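Clivow Residence Services
Shared Kitchens and Pantries: Household Guidance

Keeping Canned Drinks in Order on Open Shelves

Residents are asked to follow the guidance below when stocking the open shelving in the shared pantries. It applies to soft drinks, energy drinks, sparkling water and any other beverage sold in single cans. Glass bottles are covered on a separate sheet, available from the residence office.

Before stocking

Take everything off the section you intend to fill. Wipe the surface with a damp cloth and a small amount of dish soap, then dry it fully. Sugar from an old spill will hold a can to the shelf and mark the finish when the can is pulled free.

Inspect each can as it comes out of the bag. A small dent in the side is acceptable. A can that is swollen at either end, leaking, or creased along the rim should be emptied into the sink and recycled.

Placing the cans

Stand cans upright with the pull tab on top. Cans left on their sides roll when a neighbor is lifted out, and on an upper shelf they may fall. If a can tips while you are arranging a group, hold it with one hand before reaching for the next.

Keep one kind of drink together. Where a group runs across two sections of shelving, do not set a can over the join, as the surfaces are not always level with each other. Begin each row at the back and work forward, turning the labels to face the room. Cans of a larger size belong at the end of the row, where they do not hide the others.

Rows should be no more than 3 cans deep. Older stock is moved to the front at each restocking. The date is normally printed on the base and should be read before the can is set down.

Temperature and light

Unopened cans keep well in a cool, dry room. Residents should not store them beside the range, above the dishwasher or in direct sun. Cans must never be placed in the freezer compartments, and any can that has frozen should be thrown away once it has thawed.

Shared and personal items

Personal drinks should carry the room number on a strip of masking tape, fixed to the side of the can. Unlabeled drinks are treated as shared. Packaged snacks go on the lower shelves, apart from the drinks.

Questions about shelf assignments may be directed to Nouhaila El Ouafi at the residence office, extension 68. Reports of loose or damaged shelving should go to Hywel Samuel in building maintenance. The next full pantry cleaning will take place in October, and all shelves must be cleared the evening before.

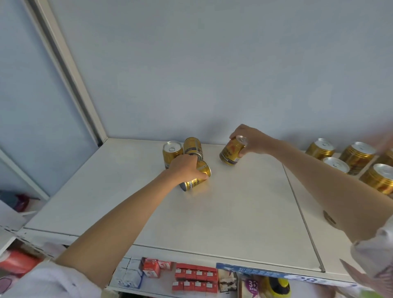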